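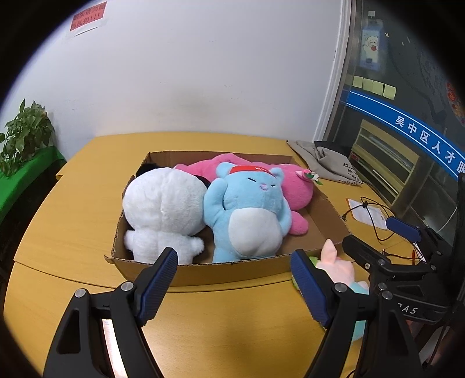 Washing old soft toys before giving them away

mitiku_a
Good evening to all. In May our school has a second-hand sale and I have promised to bring the soft toys of my two children. Some 30 pieces, most of them from their grandmother. Can I put them in the washing machine? The labels are gone, and I don't want to give lumps to another family.

Dalgleish66
Cold wash, inside a pillowcase tied with string, slow spin. I have done it for years. Dry them on a rack, never on the radiator.

JeptooS
I must disagree a little with Dalgleish66. It depends on the filling. If you press the toy and feel small beads or a music box, keep it out of the machine. I lost a rabbit in this way — the seam opened and I was picking beads out of the filter until Monday.

Dalgleish66
Fair point about beads. But a normal stuffed bear survives 400 turns without complaint.

JeptooS
At 400, perhaps. My machine does not go so low, that was my trouble.

yabsira
I wash by hand in the bath with a spoon of Clandau and press the water out with a towel. The long fur stays nicer if you brush it while it is still damp.

mitiku_a
Thank you. Is Clandau the liquid or the powder? Here I find only Surex.

yabsira
The liquid. Surex is fine also, but use less, it makes a lot of foam and you will rinse until midnight.

Amanuel N.
Before washing, ask the sale if they accept soft toys at all. Ours stopped taking them last year and I carried two full bags home again.

mitiku_a
I asked this morning, they accept them if they are clean and have both eyes. So tomorrow I start with the bears, by hand, and the elephant with the bell inside I will only wipe.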